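Okell Publishes Open Good-Practice Guide for Two-Arm Tabletop Robots

PLULLSTEAD, November. Okell today published the Brakcombe Practice, a free set of working rules for people who run two-arm robots at ordinary tables, handling ordinary things. The guide covers the table, the floor, the cables, the grippers and the written record, and any lab, workshop or classroom may copy it, change it and put its own name on the cover.
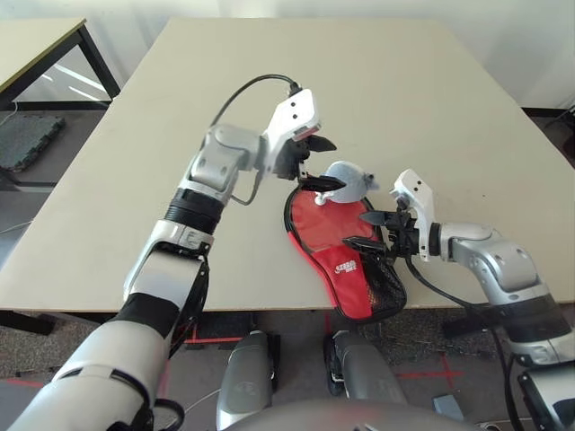

Two-arm handling work with a red paddle case.
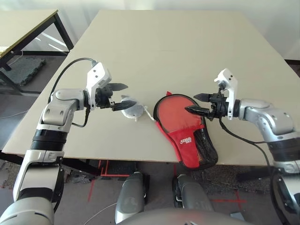 Page last changed: November (contact section updated)

The Brakcombe Practice grew out of two years of daily work at Okell's handling rooms in Plullstead, and out of a long exchange of notes with the team at Inthanon, a training workshop that runs similar robots with much younger operators. It takes its name from the Brakcombe room, where the first version was a sheet of paper taped to a cabinet door. That sheet had nine lines on it. The published guide is longer, but we worked hard to keep it short enough to read over a cup of coffee, and we're delighted with how it came out!

"We had safety rules, and good ones, and everyone followed them," said Isamu Mizuno, who leads handling work at Okell. "What we were missing was the layer underneath. Where does the cable go? What do you write down when a soft case folds in a way you didn't plan for? Every operator had an answer, and they were all a bit different. I'm really happy that we now have one place to look."

What the guide covers

The guide is split into 3 parts, named Before, During and After. Each part fits on a few printed pages and can be used alone, although the parts refer to each other quite often.

Before deals with the workspace. The operator clears the floor next to the robot's base, checks the floor tape against the room plan and replaces any strip that has lifted. Cables that run along an arm get a full slow check: each joint is moved to both ends of the travel planned for the day, with one person watching the loop at the wrist the whole time. A loop that touches the table during this check must be re-dressed before work begins. Gripper fingers are wiped and looked at from the side as well as from the front.

This part also has the rule our own operators talk about most, the object card. Every item that goes on the table has a card, and the card says what the item is made of, which parts of it move or fold, and where it may be gripped. A fabric case with a zipper and a mesh pocket, for instance, needs a longer card than a wooden block does. Mesh can catch on a fingertip. A zipper pull can end up under the case and tilt it. Small hard parts that sit on or beside a soft item get their own line, with a note on which arm is to handle them.

During deals with the work itself. Two arms reaching for one item is the situation the guide spends the most time on, and it's where we think other teams will find the most to use. The main rule is that one arm is named the holding arm and the other the working arm, out loud, before the motion starts. The names can be swapped in the middle of a task, again out loud. The holding arm doesn't let go until the operator has called the release.

There are rules here for table edges, too. An item may hang over the near edge if the card allows it and if the larger part of its weight stays on the tabletop. Flat items with a handle or a narrow end are allowed by default. Anything that can roll is not. We argued over this one for months (some of us wanted a clear strip on every side of the table, always), and the version in the guide is the one that held up best in daily use.

After deals with the record. Operators write down what was attempted, what the result was and anything that surprised them, using plain words and the item names from the cards. A dropped item is recorded as a dropped item. A grip that slid is recorded as a grip that slid, even when the task was finished. The guide asks teams to keep failed attempts in the same folder as successful ones, with the same level of detail.

Tried out in daily work

Before publishing, Okell and Inthanon ran 200 sessions under draft versions of the guide, with operators marking up their printed copies by hand. Those marked-up copies shaped the final text more than any meeting did. The cable check moved to the front of Part Before after operators kept penciling it in there. A page on lighting was cut down to one paragraph. The section on soft goods tripled in length, and could easily have grown more.

"Our trainees are new to this, so they read every word and they take every word seriously," said Hatsue Hattori, head of training at Inthanon. "If a sentence could be read in two ways, they found both. I sent Isamu a list every Friday's worth of trouble would fit on, and he kept asking for more. The guide is so much clearer for it, and the trainees can point to lines in it that are theirs."

Hattori's group also wrote the appendix on calling out. It gives the short spoken phrases used between an operator and a spotter, and explains how to practice them with the robot powered down. Inthanon starts every new trainee with this appendix, before any time at the controls, and has offered to keep it up to date.

How it fits with existing rules

The Brakcombe Practice sits below the law, below published safety standards and below the robot maker's own instructions. Where any of these says something stricter, follow the stricter rule. The guide doesn't set force limits, speeds or stopping distances, and it shouldn't be used in place of a risk assessment. It assumes that the assessment has been done and that the emergency stop has been tested.

It's also written for a certain kind of work: light, everyday objects on a flat table, with trained adults or closely supervised trainees nearby. Teams that handle liquids, blades, food or heavy parts will need more than it offers. We would love to see someone take the structure and write those versions, and we're glad to share our drafting notes with anyone who wants to try.

Using and changing the guide

The text can be reused without a fee and without asking. We request two things of teams that publish their own version: please say on the first page that it has been changed, and please don't call it the Brakcombe Practice if the rule on naming the holding arm has been taken out. Everything else is open. Blank object cards and the room plan sheet come with the guide as separate pages, sized for a normal office printer, and can be filled in by hand.

Okell will hold an open reading session in Plullstead for people who would like to go through the guide with the operators who use it. The session includes time at the table, so visitors can see a cable check done at full length and try filling in a card for an item they have brought from home. Bring something awkward! Soft, floppy, zippered and oddly shaped items are all welcome, as long as they're clean and can be carried in one hand.

"I hope people write all over it," Mizuno said. "If a copy comes back to us with half the lines crossed out and better ones in the margin, that's a great day for the next edition."

Comments for the next edition are open now. The editors are especially keen to hear from teams whose two arms are different from each other, from people who work in small rooms where the spotter can't stand at the side of the table, and from anyone with a good method for recording how fabric moves.

About Okell

Okell studies and teaches everyday object handling with two-arm robots. Its handling rooms, including the Brakcombe room, are in Plullstead.

About Inthanon

Inthanon is a training workshop for new robot operators. It has worked with Okell on the guide since the first draft.

Contact

Questions about the text of the guide: Isamu Mizuno, Okell
Questions about training use and the calling-out appendix: Hatsue Hattori, Inthanon
Printed copies can be picked up at the front desk in Plullstead from 9 a.m.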